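Zweiarm-Zelle: Übergabe von links nach rechts bricht ab, Greifer rechts schließt nicht

Forum > Robotik und Automation > Störungen und Fehlersuche
Status: gelöst
Erstellt am 2021-04-02

wuvari_bastler
Beiträge: 14

Guten Tag zusammen,

ich bitte um Entschuldigung für mein Deutsch, es ist nicht meine Muttersprache, aber ich versuche, alles genau zu beschreiben.

Wir betreiben bei Wuvari eine kleine Versuchszelle mit zwei Armen, die sich über einen Tisch gegenüberstehen. Die Aufgabe ist einfach: Der linke Arm nimmt ein Besteckteil vom Tisch, übergibt es in der Mitte an den rechten Arm, und später wird nach Farbe des Griffs sortiert. Die Steuerung ist von Trorley, die Greifer sind zwei gleiche Parallelgreifer mit eigenem kleinen Controller. Der Ablauf hat lange ohne Probleme funktioniert.

Seit dem Austausch eines Kabels am rechten Arm habe ich folgenden Fehler. Der linke Arm greift das Teil und fährt in die Übergabeposition. Der rechte Arm fährt auch in seine Position und öffnet den Greifer. Danach kommt der Befehl zum Schließen, aber der rechte Greifer bleibt offen. Nach dem Ablauf der Wartezeit steht im Protokoll der Eintrag 766 „Handshake timeout“, und beide Arme bleiben stehen.

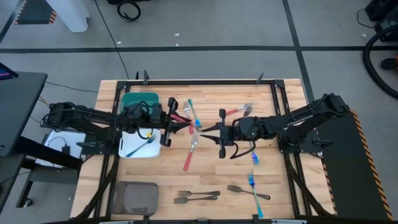

Zustand beim Abbruch: Teil im linken Greifer, rechter Greifer offen.

Das Schlimme ist, dass es nicht immer passiert. Von 100 Übergaben gestern sind 80 gelungen, die anderen sind mit demselben Eintrag stehen geblieben. Ich habe keinen Zusammenhang mit der Art des Teils gefunden. Gabeln mit farbigem Griff und die ganz silbernen machen beide den Fehler.

Was ich schon geprüft habe:

Wartezeit in der Steuerung von 200 ms auf das Doppelte erhöht, keine Änderung.
Greifer rechts im Handbetrieb geöffnet und geschlossen, funktioniert jedes Mal.
Stecker am Controller des Greifers abgezogen und neu gesteckt.
Software neu gestartet, auch den Rechner.

Noch eine Sache, die mir Sorge macht. Einmal hat der linke Greifer nach dem Quittieren sofort losgelassen, und die Gabel ist auf den Tisch gefallen. Ich hatte meine Hand nicht dort, aber ein Kollege wollte gerade das Teil herausnehmen. Darf so etwas überhaupt passieren? Ich dachte, nach einem Fehler bleibt alles im letzten Zustand.

Für jede Idee bin ich dankbar.

fuchs_instandhaltung
Beiträge: 1203
Als Lösung markiert

Hallo,

Handbetrieb geht, Automatik geht manchmal, und vorher wurde ein Kabel getauscht: Ich würde zuerst das neue Kabel unter Bewegung prüfen. Im Handbetrieb steht der Arm meistens in der Grundstellung, und das Kabel liegt entspannt. In der Übergabeposition ist der Arm weit ausgestreckt und das Handgelenk gedreht. Wenn das Kabel zu kurz gebunden ist, zieht es dort am Stecker, und eine Ader verliert den Kontakt.

So kannst du es prüfen:

Arm rechts in die Übergabeposition fahren und dort stehen lassen. Dann den Greifer mehrmals von Hand über das Bediengerät öffnen und schließen. Wenn er jetzt auch manchmal nicht reagiert, ist es fast sicher das Kabel oder der Stecker.

Danach Anlage ausschalten, gegen Wiedereinschalten sichern und erst dann am Kabel arbeiten. Kabelbinder am letzten Gelenk lösen, mehr Schlaufe geben und die Zugentlastung vor dem Stecker neu setzen. Nicht direkt am Stecker festbinden, das sehe ich sehr oft.

Zu deiner zweiten Frage: Nein, das sollte nicht so bleiben. Bei vielen Programmen setzt das Quittieren die Schrittkette auf den Anfang, und der erste Schritt heißt „Greifer öffnen“. Dann fällt das Teil natürlich heraus. Besser ist ein eigener Schritt nach Fehler: Beide Arme bleiben stehen, der Greifer mit dem Teil hält, und das Öffnen muss jemand bewusst auslösen. Bis das geändert ist, würde ich niemanden in den Bereich greifen lassen, solange die Antriebe freigegeben sind. Eine Gabel ist leicht – aber der Arm kann nach dem Quittieren auch losfahren, und das ist die eigentliche Gefahr.

Und bitte die Wartezeit wieder auf den alten Wert stellen. Sonst sucht später jemand einen anderen Fehler und findet ihn nicht.

wevico77
Beiträge: 9

hatte ich auch mal, bei mir war die Greiferkraft zu klein eingestellt. einfach hochdrehen, dann geht es

wuvari_bastler
Beiträge: 15

Vielen Dank für die Antworten.

Der Hinweis mit der Übergabeposition war richtig. In der gestreckten Stellung hat der Greifer schon beim dritten Versuch nicht mehr reagiert. Ich hatte das neue Kabel genauso gebunden wie das alte, aber das neue hat einen steiferen Mantel. Jetzt habe ich es mit mehr Schlaufe verlegt und die Zugentlastung versetzt. Heute Nachmittag kam kein Eintrag mehr, ich lasse es über Nacht aber nicht alleine laufen.

Die Greiferkraft habe ich nicht geändert. Der Greifer hat ja gar keine Bewegung gemacht, deshalb glaube ich nicht, dass es an der Kraft lag.

Beim Quittieren ist es wirklich so, wie du schreibst: Der erste Schritt öffnet beide Greifer. Ich baue einen Schritt „Halten nach Fehler“ ein und lasse ihn von einer zweiten Person prüfen. Bis dahin hängt ein Schild am Bediengerät, dass vor dem Herausnehmen die Antriebe auszuschalten sind.

Eine kleine Frage habe ich noch: Gibt es ein Kabel für diesen Zweck, das weicher ist und trotzdem viele Biegungen aushält?

fuchs_instandhaltung
Beiträge: 1204

Such nach „hochflexibel“ und „für Torsion geeignet“, beides muss im Datenblatt stehen. Schleppkettenleitung allein reicht am Handgelenk oft nicht, die ist nur für Biegung in einer Richtung gemacht. Den kleinsten erlaubten Biegeradius auch ansehen, bevor du bestellst.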